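Harvest thanksgiving in the chapels of Satness

The harvest thanksgiving is a yearly service of praise kept by the chapels of Satness and the neighbouring parish of Lovmont. It falls in October, when the last of the field crops are in and the evenings have begun to draw down, and it is counted by many local families as the friendliest service of the year, a little ahead of Christmas and a good way ahead of Easter. The service is made up of psalms, readings, a long prayer of thanks and a good deal of singing, and it is followed by a supper to which anyone may come, whether or not they have set foot in a chapel since the last one.

Background

Giving thanks for the harvest is far older than any chapel, and the Bible itself has a great deal to say on the matter. The law given in Exodus speaks of a feast of ingathering at the end of the year, when the labours of the field have been gathered in, and Deuteronomy tells the worshipper to bring the first of the fruit of the ground in a basket and set it down before the Lord. The same chapter gives him words to say while he does it, beginning with a wandering forefather and ending with the land itself, so that the offering comes wrapped up in a story. Preachers at Satness have always been fond of this passage, and there are older members who can say it through with hardly a stumble.

In its present form the service dates from 1874, when Lightfoot Chapel, the oldest of the Satness meeting houses, held a day of thanks after a wet summer that had turned dry just in time for the barley. The chapel minute book gives it only a few lines. It records that the singing was hearty, that the loaf was too large for the table and had to be rested on a bench, and that it was agreed to do the same again the following year. Lovmont took up the custom some while later, and for a long time the two places kept it on different evenings so that the one could visit the other.

Order of service

There is no printed order that all the chapels must follow, and each has its own little ways, but the general shape is much the same wherever one goes. The service opens with the congregation standing to say Psalm 65 together, with its valleys decked with grain that shout and sing for joy. A hymn follows, and then the bringing up of the gifts, in which the children come first and the grown-ups after them. In the older days the gifts were nearly all things grown at home: marrows, apples, onions plaited on string, jars of honey, and eggs in straw. Tins and packets have been welcome for many years now, and are blessed just as warmly.

The loaf is carried in last of all. It is baked in the shape of a wheatsheaf, usually with a small mouse near the foot of it, and it takes 2 people to bring it up the aisle with any safety. At Lightfoot the bearers are by custom the youngest and the oldest member able to manage it, which has led to some very slow and very touching processions.
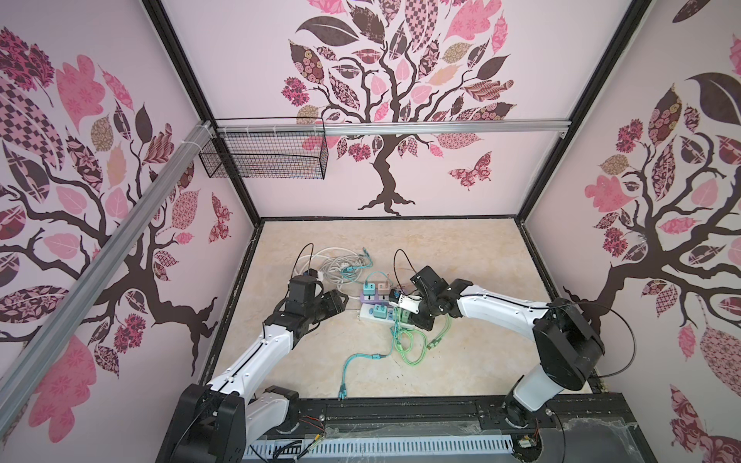 This page was last changed in October.

Readings

Two readings are usual, one from each Testament. The first is nearly always the basket passage from Deuteronomy, though the book of Ruth is sometimes read in its place, with its gleaners following the reapers through the barley. Ruth has a particular following in Lovmont, where gleaning was still done by poorer families within the memory of people's grandparents, and where the chapel has a sampler worked with her promise to her mother-in-law, that where you go I will go.

The second reading is commonly taken from the Gospels. The parable of the sower is a great favourite, and so is the rich man in Luke who pulled down his barns to build larger ones and was called a fool for his trouble. The latter is thought to be a bracing choice for a farming congregation, and ministers new to the district are often gently advised to try the sower first.

Music

The singing is the part of the evening that visitors tend to remember. The well-known harvest hymns are all used, but the chapels also have a tune of their own, called Molix, which is sung to a setting of Psalm 67. Where the name came from is not known for certain. Some hold that it was a field name, and others that it was a copyist's slip for a longer word that has since been lost. The tune is plain and rather square in its first half and then climbs, quite without warning, to a high note that the basses are quietly glad to leave to others. It is always sung twice through, the second time without the organ.

Supper

After the blessing, everyone moves through to the schoolroom for supper. Cold ham, pickles, baked potatoes and apple pie have been served for as long as anyone can recall, with a pot of something hot and meatless added in more recent times. The great loaf is left whole on the night and is broken up the next morning. At Lightfoot the schoolroom seats 90, and when it is full the young people eat on the stairs, a place they would very likely choose in any case.

The produce used to be auctioned at the end of supper, with a good deal of shouting and some very high prices for ordinary turnips. Most of it is now taken round in boxes to people who are unwell or housebound, or to households that are finding things tight, though Lovmont still keeps a short auction for the marrows.

Meaning

The chapels have never set down one agreed account of what the service is for, and sermons over the years have leaned in different directions. An older line of preaching took the harvest as a picture of the last judgement, with the wheat gathered in and the weeds put to the fire, and several of the hymns still carry that thought in their later verses. More recent preachers have dwelt on thankfulness, on the care of the soil, and on the duty to leave the edges of the field for the stranger and the poor, as Leviticus commands. Prayers are commonly said as well for those whose crops have failed, and a silence is kept after them.

See also

Plough blessing
Rogation walks
Lightfoot Chapel
Psalm tunes of Satness and Lovmont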